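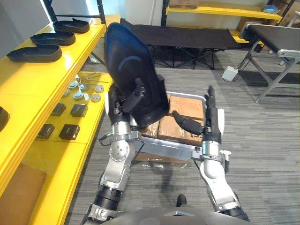 Carpet tiles in a rented workshop, glue or no glue?

Posted by Morena Ruggiero in Floors and Walls

Hello everyone. I rent a small unit in the Trindade building, and I want to put grey carpet tiles over the concrete. The contract says that I must leave the floor "as found" when I move out. The shop offered me two ways: a full spread of tacky glue, or small sticky connectors that go under the corners and do not touch the concrete. The connectors cost more, but the removal worries me. I also have a bench on wheels which I push from one side to the other every day. Will the tiles move under it? The concrete is flat, with some old paint near the door. Excuse my English, I hope the problem is clear.

14 replies hidden, showing the most useful

Wukovik

I had the same situation and I chose the connectors. My advice is to start from the middle of the room and not from the wall, because the walls in old units are almost never straight. Push each tile firmly against the next one, but do not force it, or the joints will rise later. Before this, vacuum two times. Dust is the real enemy of anything sticky.

For the wheels: the middle of my floor stayed in place, but one row near the door started to walk a little. There I put double-sided tape under the last row, the type for exhibitions, and it has been fine since May. Test the tape on your old paint first - it can pull the paint off, and then you have a discussion with the landlord.

Keep one box of spare tiles from the same batch. I bought more later and the grey was different.

trindade_unit11

glue is fine, everybody uses glue

Botorik

I would not use the full glue in a rented place. Even the tacky type leaves a film on bare concrete, and I spent a long weekend on my knees with a scraper. Ask the landlord by e-mail what "as found" means to him, and keep the answer. Take photos of the concrete too, before you lay the first tile.

Also check the arrows on the back of the tiles. If they all point the same way, the floor looks like one piece. If you turn every second tile, you get a chessboard, and small cutting mistakes are harder to see.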